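About Skallcombe

Skallcombe is a laundry, folding and wardrobe service. We collect clothes from homes, fold and sort them, and bring them back ready to go into the drawer. We also go out to people's houses and work through what is already there. Jana Diekmann and Osvaldo Pagano started the business with one van and a shared phone line, and both of them still take house calls.

We have 438 households on our regular list. Most of them book the Pace plan, a visit every two weeks. The rest call when the seasons change or before a move. Our busiest month is November, when summer clothes get packed away and the heavy things come out.

How we work in a home

We work on the floor where the floor allows it. A woven mat gives more room than most tables, and a shirt can be laid out at full width with the sleeves open. Polka dots and other bold prints are easier to fold straight on a plain mat, where a crooked edge shows up right away. Finished pieces go on a stack to one side, and the stack stays in the room until the customer has looked at it. 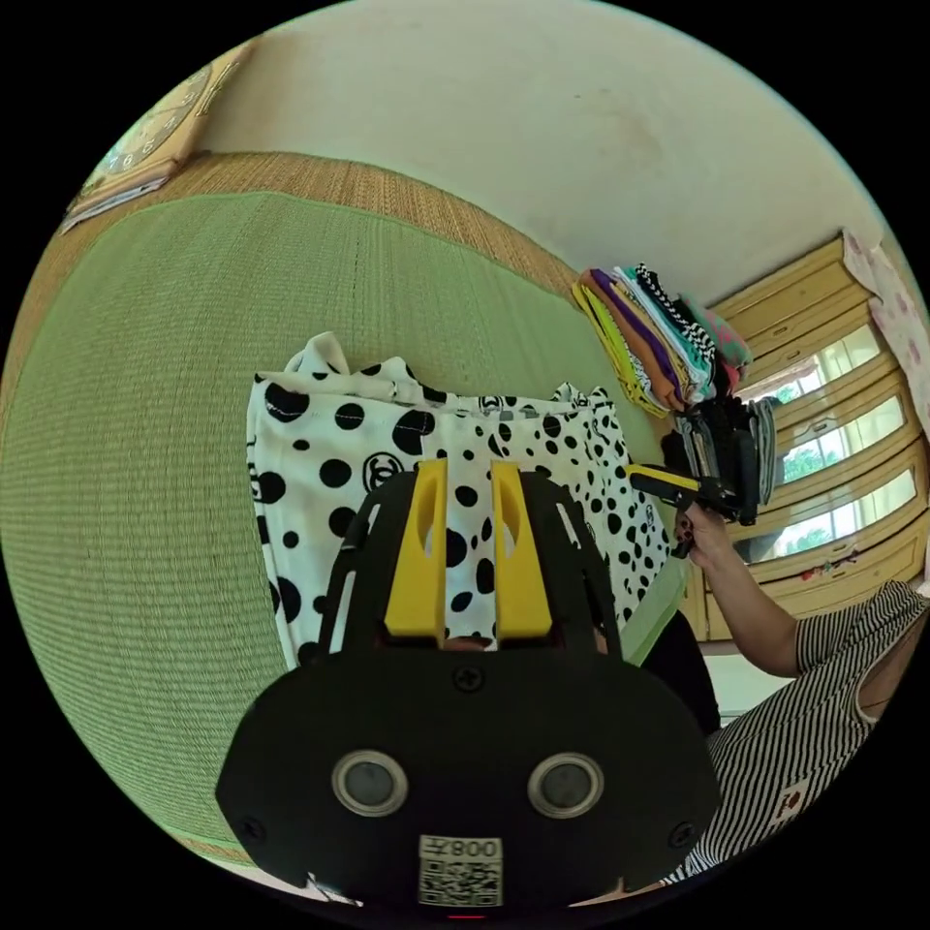 What we fold

Everyday clothes make up nearly all of our work: T-shirts, tops, pants, children's things, pajamas, towels. We do not take leather or fur. Wedding dresses go to a specialist, and we can give you a number to call.

Short-sleeved shirts are laid flat first, neckline and shoulders at the top, and smoothed from the middle out. The sleeves come in next, then the sides. Osvaldo wrote our folding sheet, and new staff practice from it for their first 90 pieces before they go to a customer's home. The sheet is one page long. It has been changed several times, mostly in the part on collars.

Some customers like their folded clothes in a flat pile and some like them standing on edge in a row, so each one can be seen when the drawer is open. We do both – tell us when you book, or leave a note.
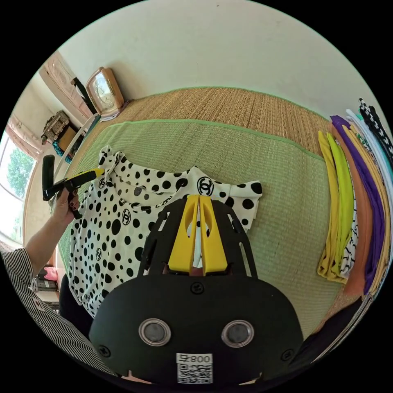 Sorting and putting away

Folded clothes are sorted by person first and then by type. If you would like them sorted by color, we can do that too. Anything with a missing button or an open seam is set aside and listed on the visit card. Small repairs are done at our Keltiler workshop and come back with the next visit.

We are used to small rooms. A stack can wait on top of a piece of furniture by the window while the drawers are being cleared, and we keep walkways open as we go. Clocks, ornaments and papers on the walls are left alone.

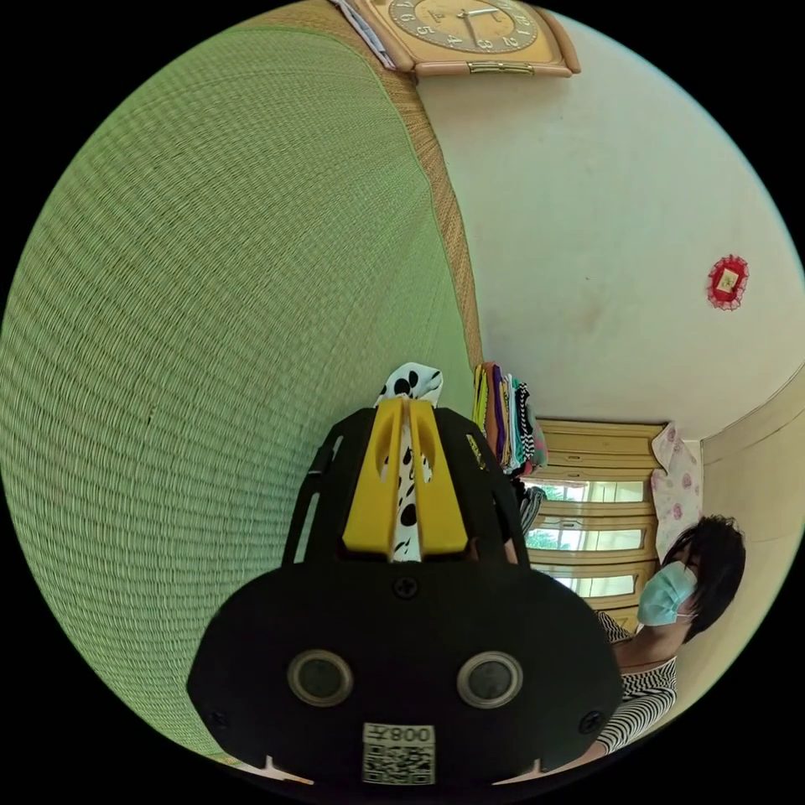 Visits and contact

House calls run from Monday to Friday, with a short list on Saturday until 1 p.m. A first visit usually takes two hours. Please have the clothes clean and dry unless you have booked collection. To change a booking, call the office before 4 p.m. the day before and ask for Jana.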